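Isarlow halts arm tests after stop fault

Isarlow has paused simulated trials of its bench-mounted robot arm after the model kept moving for 40 milliseconds past a stop command. The fault came up in a button-pressing task at the company's Plondon office.

Engineers had run the task 44 times. In 19 of those runs the arm overran its stop point - in each case on the way down to the button. 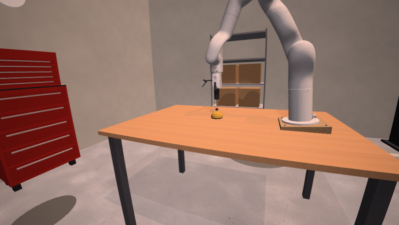
Last changed: 28 September 2020

The task uses a small yellow dome with a red knob on top, set on the table under the two-fingered gripper. The arm has to come down, press and pull back.

Audrey-Anne Paquette, who leads testing at Isarlow, said the fault was traced to the Kapoor motion software, version 18. "It was reading the stop signal one cycle late," she said. "We won't move to hardware until that is fixed."

Betent, which had ordered the first arms, has been told to expect them in November.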